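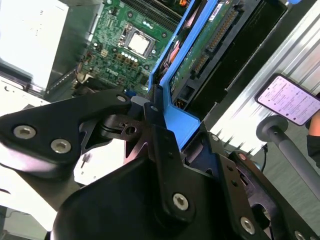 ## 4. What the gallery kept, and what its people remembered

We had expected, when we began our visits to the Isah gallery in Dadley, that the written record of its exhibitions would be thin and that the memories of those who put them on would have to carry most of the weight. In the end the two leaned on each other a good deal more than we had planned for, and we should like to spend a little time on how that came about before turning to the individual shows.

The gallery gave us access to 22 boxes of papers, which cover 73 exhibitions of very uneven size. Some shows have left a full run of letters, floor plans, price lists and invitation cards, while others survive as a single folded sheet with a title and an opening time. The boxes had been sorted once, by Bukola Eze, who arranged them by artist, and then partly sorted again by the season in which each show opened. We kept both orders in our listing. It made the listing longer and rather awkward to use, but the places where the two systems disagree are often the places where a group show changed its name or lost one of its members shortly before the opening, and we were glad to have them.

Floor plans deserve a special word. Most are pencil drawings on squared paper, and the early ones give the walls and doorways but leave the works as plain numbers. Jummai Ibrahim, who hung many of the shows, was kind enough to go through them with us over several long afternoons, and she could often say from the spacing alone whether a wall had held prints or paintings. She was less sure about sculpture. Where her recollection differed from the plan we have given both versions in the notes, and we have resisted the temptation to choose between them unless a letter or a price list helped us to do so.

Digital material from the later exhibitions raised a different set of questions. Artists in the Plerura group, for instance, sent in their wall texts as word-processor files with several drafts under nearly identical names, and we could not always tell which draft had been printed. Hadiza Idahosa compared some 600 of these files with the surviving panels and found that the last saved draft was frequently shorter than the text on the wall. We have therefore treated the printed panel as the primary source wherever one exists.

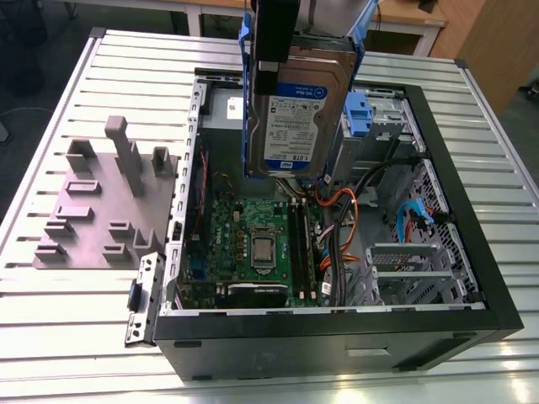 *Figure 3. Hard drive in a blue caddy, held above an open desktop computer.*

Our interviews followed the same pattern throughout. Each person was first asked to talk freely about one exhibition of their own choosing, and only afterwards were the papers brought to the table. Ataberk Kocabaş chose *Doltevo*, a show of large charcoal drawings, and spoke at length about the smell of fixative and the trouble of lighting the end wall, neither of which is mentioned anywhere in the boxes. The invitation card, once he had it in his hand, reminded him that there had also been a reading on the opening night, and he was then able to give us the order of the readers. Section 5 takes up his account together with the floor plan for that show.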